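Bench notebook, Clirkoto cell
July, entry opened 07:40
Lwazi Adams

Carried over from the last entry: the cabinet routine is to take over the overnight put-away at Wattanapong, or as much of it as can be taken over without changing the room. At present Manee Phetsri's people do it by hand between 22:00 and the end of the shift. A carton comes back from the counting bench, someone reads the label, opens the right cabinet, puts the carton on the shelf, shuts the doors and signs the sheet. Current load is 159 cartons a night, taken from the sign-off sheets and not from the stock system, which undercounts returns.

Mei-kuen's position is unchanged. She wants the whole sequence automated, signature included. Mine is that the signature should stay with a person for now. Left open.

Changes to the Tusari build before this morning's session: approach speed to the doors reduced, gripper closing force put back to the earlier value, release height lowered by 7 mm. The lower release is at Panya Jaidee's request. She handles the complaints about crushed corners and had three of the old cartons on her desk to make the point.

Door order was discussed again. The script opens left then right. The night staff open right then left, as the sheet hangs on the left-hand wall and they are already turned that way. It makes no difference to the arm. It does make a difference to anyone who has to step in halfway through, who will find the cabinet in a state they would not have left it in. Grigore will swap the order in the script. Small job, should have been done at the start. 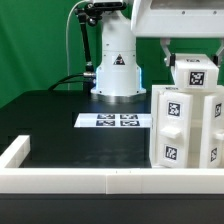 Put-away labour is the item I have to report on, so notes on that first. The estimate in the Provden proposal treats the task as one block of time per carton and assumes all of it is saved. It is not one block. Reading and deciding is short when the label is good and long when it is bad. Walking is most of the rest. The arm saves neither unless the cartons arrive at it already sorted, and sorting is a job someone will have to be given. On our bench the question does not come up: the block has a square marker on its front, each door has one near the top and one near the bottom, and the sheet on the table has four more. At Wattanapong there is a printed label that may be facing the wall. Either the cartons get markers at the counting bench, in which case the counting bench has a new task, or we read the printed label and accept a reject pile. I costed both. Marking adds 12 seconds per carton at the bench. The reject pile adds less in total but all of it lands on one person at the end of the shift.

Manee's comments, taken by phone at 10:15, more or less as said:

- Her team does not mind losing the put-away. They do mind being left with only the exceptions, which are the part they already dislike.
- The walk to the cabinets is when they notice other things (a door not latched, a shelf overloaded). If they stop walking there, that needs to become a check on the sheet.
- She will not agree to fewer than 2 people on nights whatever the arm does. Site rule, not negotiable by us.
- She asked who is called when it stops at 03:00. No answer given. We need one before the visit.

The last point is the one that would hold up the handover. Grigore's view is that the night lead can be trained to clear a stopped arm and restart from a known position. I agree for the simple stops. A stop with a carton in the fingers and a door half open is another matter, and the restart page currently runs to several steps that assume you know which joint is which. Rewritten draft needed, in plain words, tried on someone who has not used the arm. Panya has offered.

Handles: ours project well clear of the door. Those at Wattanapong may be shallower. Manee to send measurements. If they are, the finger pads need looking at before anything else in the door sequence is tuned.

To do
Grigore: door order, then restart page.
Panya: read restart page cold, mark what is unclear.
Me: revised labour table with sorting and exceptions as separate lines; ask Mei-kuen who holds the night phone.
Mei-kuen: decision on sign-off.

Closed 16:50. Arm parked, log copied to the shared folder.

Recent entries
Clirkoto cell: gripper force settings
Tusari build notes, door sequence
Wattanapong site walk, night shift
Provden proposal, comments on section on staffing
Spare parts list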